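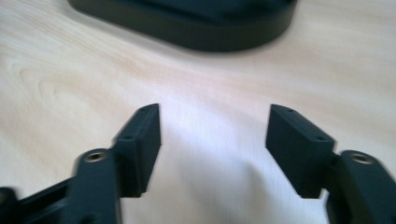 Kilis Adds Light Wood Tabletop With Smooth Finish to Its Dining and Work Table Range

2020-12-07 - Kilis, the table and worktop division of furniture maker Pledness, has added a light wood tabletop to its standard range. The top is supplied on its own or with a base, and replaces the Dradetti top, which goes out of production when present stock is sold.

The new top is sold under the name Pangaribuan. It is intended for dining rooms, shared kitchens and small offices where one table is used for meals and for desk work. The finish is smooth and pale, and the grain remains visible through it. Boards are selected so that curved grain can run across the surface, and color variation between boards, including pinkish and tan streaks, is accepted within the grade. Customers who need a uniform color should ask for a sample before ordering.

The finish is applied in 2 coats and sanded between coats. Finished tops are stored flat for 10 days before packing. During that period the surface is checked for dust marks, raised grain and uneven sheen. Tops that fail the check are sanded back and finished again.

"The Dradetti finish was open and dull, and customers told us it held on to stains," said Helju Juška, product manager at Kilis. "We closed the surface. It reflects more light as a result, and a buyer who plans to put the table under a strong lamp or next to a window should expect some glare."

Development of the finish began after a review of service requests received through September. Of 271 requests concerning tabletops, the largest group dealt with rings and marks left by dishes and pans. The second largest dealt with scratches from objects dragged across the surface.

Care instructions have been rewritten for the new top. The surface should be wiped with a damp cloth and dried. Scouring pads and wax polish should not be used. Hot cookware needs a trivet. Heavy items should be lifted into place, and items with a hard base should stand on felt or cork. Small scratches can be treated with the repair kit, sold separately.

The first production run is about 700 tops. Existing Kilis bases fit without drilling, as the mounting pattern is unchanged from Dradetti. Orders already placed for Dradetti tops will be filled as written unless the customer asks to change.

"Dealers can show the two finishes side by side until the older stock is gone," said Jaanus Stankevičius, who manages dealer supply at Pledness. "The base codes stay the same - only the top code changes."

Samples and the revised care sheet are available to dealers on request. Trade inquiries should be directed to Mārtiņš Rozīte in the Pledness sales office.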